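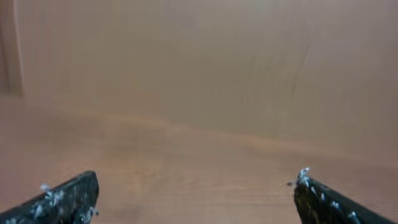

Starska Adds Room Allocation and Breakfast Planning to Its Reservation Software for Small Inns

Home | Products | Newsroom | Support | Contact

DRUSWOOD, 15 February 2020 — Starska, a supplier of reservation software to bed and breakfasts, guesthouses and small inns, has released version 2 of Prondex, its property management system. The release adds automatic room allocation, a breakfast planning module and a revised method for handling partial cancellations. It is available to all current license holders at no additional charge.

Prondex is used by 321 properties, most of them owner-operated. The median property in that group has fewer than ten guest rooms and takes bookings through its own website, by telephone and through one or more outside booking channels. Earlier versions recorded these bookings in a single calendar but left the assignment of individual rooms to the innkeeper.

Room allocation

Version 2 assigns a room at the time of booking and reviews the assignment each night until the day before arrival. The allocation routine gives priority to stated guest requirements, such as a ground-floor room or twin beds. It then attempts to reduce single-night gaps between stays. A room that has been promised to a guest by name can be locked, and a locked room is left out of the nightly review.

In testing at 17 properties, which began in July, the number of unsold single-night gaps fell by roughly 39 percent compared with manual assignment at the same properties. Results were weakest at inns where most rooms are individually priced, as the routine does not move a guest to a room with a different rate unless the innkeeper approves the change.

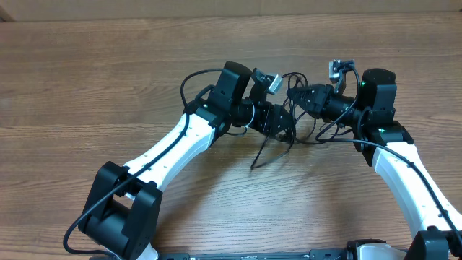

Tabletop with two robot arms.

Breakfast planning

The breakfast module collects dietary information and preferred serving times before arrival. Guests receive a short form with their confirmation message. Answers are stored with the reservation and carried over to repeat stays, where the guest is asked only to confirm them.

Each evening the module produces a kitchen sheet that lists covers by time slot, followed by dietary restrictions by table or room. Quantities can be entered for standing items such as eggs, bread and fruit, and the module converts expected covers into a purchase list for the following two mornings. Properties that serve a continental breakfast only can switch off the time slots and use the purchase list by itself.

"Allocation and breakfast were the two tasks our customers were still doing on paper," said Dilek Öztürkmen, product manager at Starska. "The kitchen sheet went through several layouts during testing. The version we are shipping fits on one printed page for any property with up to 12 rooms, and the type is large enough to read from a counter."

Partial cancellations

Under previous versions, a guest who shortened a stay had to be canceled and rebooked, which broke the link to the original deposit. Version 2 treats the change as an amendment. The deposit stays attached to the reservation, released nights return to sale on all connected channels, and the property's own cancellation terms are applied to those nights alone.

Connections and requirements

Prondex version 2 connects to Avcı, the payment and invoicing service already supported in the previous release. Invoices generated through Avcı now show breakfast as a separate line where local tax rules require it. Card details are not stored in Prondex.

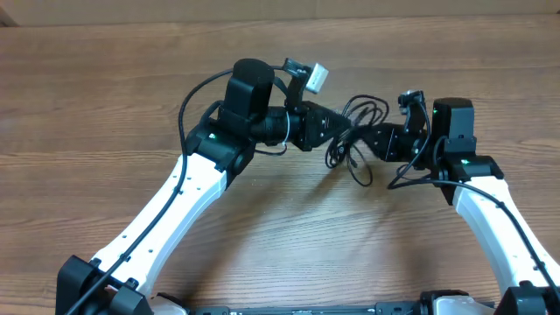
Robot arms above a wooden tabletop.

The software runs in a web browser and needs no local installation. Existing room, rate and guest records are converted during the upgrade. Custom report templates are not converted and must be rebuilt — instructions are included in the release notes. Starska will maintain the previous version with security fixes until the end of July.

Availability

License holders can schedule the upgrade from the Account page. New customers may request a trial account through the Starska sales office in Druswood.

About Starska

Starska develops reservation, housekeeping and guest communication software for independent lodging businesses. The company is based in Druswood.

Press contact: Dilek Öztürkmen, Starska, Druswood

Related items

Prondex version 2: release notes
Setting cancellation terms for multi-night stays
Connecting Prondex to Avcı
Housekeeping lists: a guide for new users

© 2020 Starska. All rights reserved. | Contact | Privacy | Back to top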